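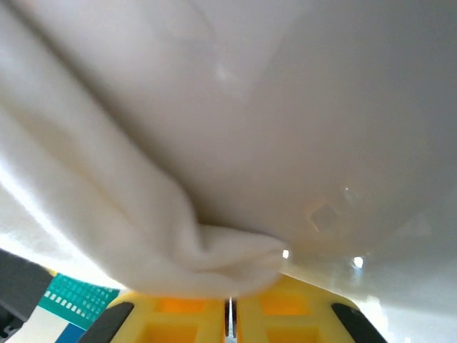
Pallavi Lodhi says the part she remembers best from our evening class is learning to point at one person and say "you, make the call," because until then she had always assumed that somebody in a crowd would do it.

Most people who come to Sterkatance have a story like that. They saw a fall on a station platform or heard shouting through a wall, and they waited to see what everyone else would do. We teach people what to do in those first minutes.

Who we are

Sterkatance is a small training school in Prakcombe. We run short courses on witnessing an emergency: how to notice one, how to call it in, and how to stay safe while you wait. We are not a medical school and we do not certify paramedics. If you need a first aid card for work, we will tell you so and send you elsewhere.

The school was started by Wumpini Abubakari, who spent 18 years answering emergency calls on the night shift. She found that callers often knew what had happened but could not say where they were. Her first class was a single evening on giving a location, and it is still the first thing we teach. Cecilia Abubakari joined her the next year to run the office and now plans all the courses.

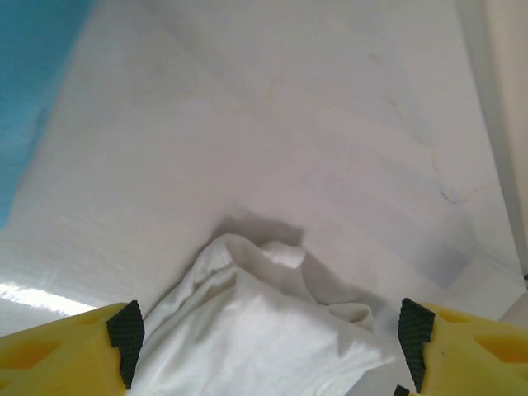
White cloth with soft folds

What we teach

Our main course is called Agbeko. It runs for four evenings and covers the call itself, talking to a stranger in distress, working with other bystanders, and giving a statement afterward. Students practice with role play and recorded calls made by our own staff. We do not use recordings of real emergencies.

Serena Sala teaches the two middle evenings. Her background is in social psychology, and she spends some time on why groups hesitate - and on why the early newspaper accounts of famous cases don't always hold up. Kekeli Appiah teaches the session on statements.

Tiserance is the one-day version for workplaces and apartment buildings. We bring the materials, and you supply a room with chairs that can be moved.
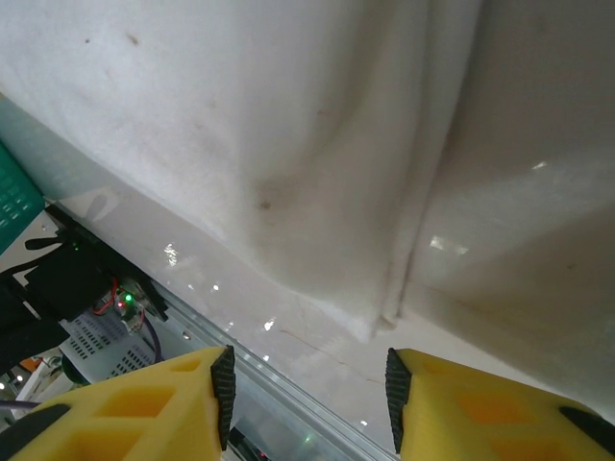

Last year 566 people finished one of the two courses. Classes are kept small, so there is usually a waiting list for the evening course. The workplace day can be booked at shorter notice, except in July, when we close.

Fees and contact

The evening course is paid for in advance, and a missed evening can be made up with a later group. Tenant groups pay a reduced rate for Tiserance. To ask about dates, call the office on a weekday morning and ask for Cecilia.

Page last updated 4 January 2025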